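Search this site Search

Planning before grasping: in conversation with Mỹ Vi
January - By the Communications Office
5 comments

Mỹ Vi leads the motion planning group at Hakel, where the planner known as Cirkow has been rewritten over the past year. The group works chiefly on kitchen tasks, and most of its testing takes place in simulation.

She was asked first why the old planner had been replaced. "It treated the grasp and the movement afterwards as separate problems," she said. "A grasp could score very well and still leave the arm with no sensible way to reach the bowl."
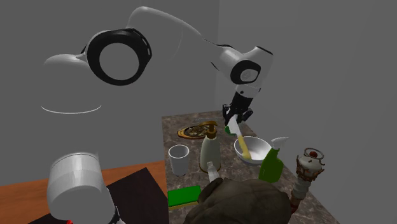 The simulated arm holding a spatula at the counter.

Cirkow now considers 64 candidate grasps and rejects those from which no clear path can be found. The check is made against every object on the worktop, and long handles are given particular attention. "The tool has to be treated as part of the arm once it is held," Mỹ Vi said. "Our earlier code did this late, and we paid for it in collisions."

Perception is handled by a separate module, Jitus, which estimates the position of each object. See-through items remain difficult, she said, and the planner keeps a wider margin near them.
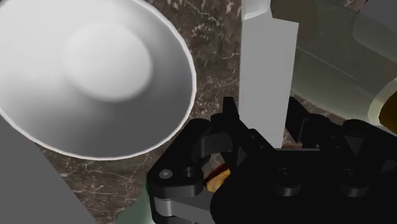

A close view of the gripper, with a bowl and a translucent bottle on the counter.

Asked about future work, she said that four of the five open faults concerned timing between the two modules. "We shall settle those before adding anything new."

Share 4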